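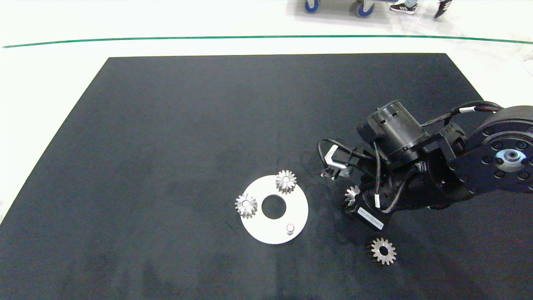 Can machines do proper chores yet? I reckon we're asking about the wrong chores. Everyone goes on about folding shirts and emptying dishwashers, but I spent six years on the gearbox bench at Vodden and I'd have given anything for something to do the fiddly bits. Bevel gears on a plate with a little pin is exactly the sort of job I mean, and one of those arms holding a gear by itself would have had me grinning all shift. Picking up I can believe. Getting the teeth to mesh without a wiggle and a swear word, I'm less sure! What does everybody think, how far off are we?

sprocketjan
Thursday, August 30, 2018

---

Re: chores
Miles off, sorry. We had a demo at Prurside in July and the arm was lovely at putting a block in a box. Then somebody nudged the box (me, I nudged the box) and it put the block on the table next to it, very gently. Call me when it can do my ironing.

damp_flannel

---

Re: chores
But that's a bit unfair, isn't it? If a thing's bolted down and told where everything is, then of course it falls over when you move stuff. The newer ones look first and then reach. My washing machine's a robot if you squint, and I don't hear anyone moaning about that.

kettle_on_again

---

Re: chores
A washing machine is a drum with a timer. Come on.

damp_flannel

---

Re: chores
What do they do about backlash, though? With bevels you set one, set the other, feel for the play, then shim it. I do that with my fingertips and couldn't tell you how. I paid 220 quid for a secondhand Pathirana press thinking it'd save me time and I still do the last bit by hand.

oily_rag_2

---

Re: chores
@oily_rag_2 yes, the feel! That's the bit I can't picture. Mind you, if it only laid the parts out ready and left me the shimming I'd be happy. On a run of 1000 that's a lot of reaching saved.

sprocketjan

---

Re: chores
Laying out I'll give you. Still want the ironing done.

damp_flannel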